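In praise of the school uniform swap

Every November the hall at Woltstead Primary fills up with trestle tables, and for one morning it is my favourite place in town. I don't even have a child there any more. I go because the uniform swap is the best idea our neighbourhood has ever had, and I'd like to see every school in the country pinch it.

The rules fit on a postcard. Bring what your kids have outgrown, take what they'll need next, and put a gold coin in the tin if you come with nothing. Jumpers go by the stage, hats by the door, and the sports gear is wherever there's room left (usually under the piano!). Last time 379 pieces changed hands before morning tea, and the leftovers went to the kinder across the road for dress-ups.

I grew up in hand-me-downs, so maybe I was always going to love this. My winter coat had belonged to two cousins and a girl from tennis, and it had a mark on the cuff that I used to rub with my thumb during assembly. It was a terrific coat. Somebody's grandmother had lined it properly, and it outlasted the lot of us.

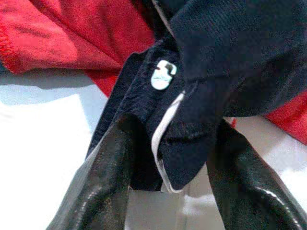

What gets me is how much wear is left in children's clothes when we're finished with them. A seven-year-old can go up two sizes between Easter and spring. The seams are fine, the zip is fine, the colour has barely shifted, and there it sits in a drawer while the family down the street pays $96 for the same thing new. Multiply that by a school of 500 kids and you have a small mountain of perfectly good cloth doing nothing at all.

I know the argument against it. Rinaldi, the shop on the high street, has dressed local kids for decades, and people worry a swap will hurt it. I worry too, a bit. But Rinaldi still sells every prep family their first hat and bag, and it does a lovely trade in mending, name tapes and letting down hems. I'd happily see more of that. A shop that keeps a blazer going for ten years deserves our money every bit as much as one that sells us a new blazer.

And then there's the mood of the thing, which I can't put a price on. Parents who have only ever nodded at each other in the car park end up holding trousers against a stranger's wriggling son. Big kids hand over the jumper they wore to camp and tell the little ones which pocket is best for snacks.

The swap made enough from the tin last year to buy a second-hand sewing machine for the library. It's free to borrow on weekdays, and there's already a waiting list. Put your name down.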